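5.2 When the cable got there first

I'd love to say that most of our failed grasps taught us something deep about clutter. They didn't. Of the 401 attempts in the September runs, 17 ended in a protective stop, and I spent far longer on those than on all the ordinary misses put together.

A miss is easy to live with. The gripper closes on air, the planner marks the attempt as failed and we go again. A protective stop is another matter – the arm freezes wherever it happens to be, usually low in the bin, and someone has to walk over, look at it properly and jog it out by hand with the pendant. We lost most of an afternoon at Dredton that way, and I wasn't very good company by the end of it.

At first I blamed the force threshold. We had it set low on purpose (we didn't want a finger driven into the bin floor), so it seemed fair to think that it was simply tripping on blocks wedged against the slope. Hanne Baldursdóttir wasn't convinced. She went through the joint torque logs from the Nesix controller and noticed that the spikes came early, while the wrist was still turning and before the finger could have touched anything. Figure 4 shows the gripper low over the red and green blocks, with the cable bundles following the arm and dropping past the corner of the bin.

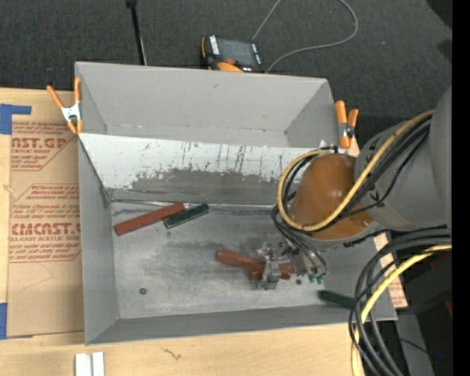 Figure 4. Gripper low in the bin during a pick. The bin is held by spring clamps at its sides.

5.3 What we changed, and what we didn't

Once we knew where to look, the pattern was plain enough. Large wrist turns near the front of the bin pulled the cables tight, and the controller read the drag as a collision. Our motion planner, Eltineo, had a lovely model of the arm and the bin and no idea at all that cables exist!

We tried two fixes. The first was more slack in the run, which cured the drag but left a loop that could snag on the bin wall, so I took it out again the same day. The second was a limit on wrist rotation for any grasp in the front half of the bin. With that in place we ran 100 further attempts and had no protective stops, though we also gave up a few grasps that the old planner would have tried. I still think that's a fair swap.

The force threshold stayed as it was. Raising it would have hidden the stops, and I didn't fancy finding out what a trapped cable does at full speed. A proper cable model is the better answer, and we haven't built one yet.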